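Aula 4 - Preparação da bancada e disposição das peças

Disciplina de Montagem Mecânica, oficina Granesel

Antes de qualquer montagem, as peças do conjunto são dispostas sobre uma base clara. O costume vem das bancadas de relojoaria e vale para qualquer conjunto pequeno: o que está à vista não se perde, e uma peça em falta nota-se logo. O trabalho com as peças ainda na caixa não é aceite na avaliação.

A base deve ficar ao centro da mesa, com o lado curto virado para quem trabalha. A mesa quer-se escura e sem brilho - o contraste ajuda a encontrar parafusos e anilhas que saltem para fora da base. O fundo também conta. Um pano escuro atrás da mesa evita reflexos e distrações.

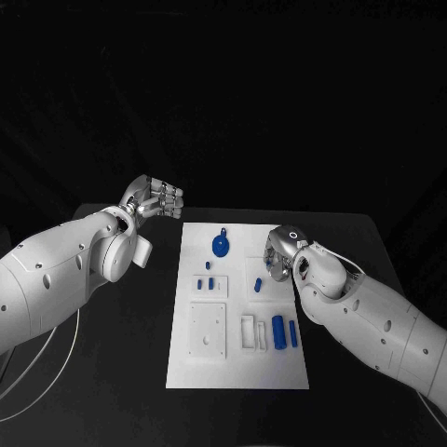

Ordem de disposição

1. Limpar a mesa e a base com um pano seco.
2. Pousar a base e confirmar que não desliza.
3. Colocar primeiro as peças redondas (polias, discos, rodas), deitadas, para não rolarem.
4. Juntar as restantes por tamanho, deixando espaço para as levantar sem tocar nas vizinhas.
5. Comparar com a lista do conjunto e anotar o que falta.

Polias

Numa polia convém identificar três coisas: o disco, o cubo (a parte central, muitas vezes saliente) e o furo do eixo. Alguns modelos trazem ainda uma patilha ou argola de fixação. A patilha parte com facilidade se a peça for forçada - pega-se sempre pelo disco.

Para a próxima aula: ler a ficha do conjunto Kikex e trazer a lista de peças preenchida a lápis.

Materiais recentes
Aula 3 - Ferramentas de mão
Ficha Kikex - Lista de peças
Eixos e cubos: exercícios
Catálogo Sirkum, edição de março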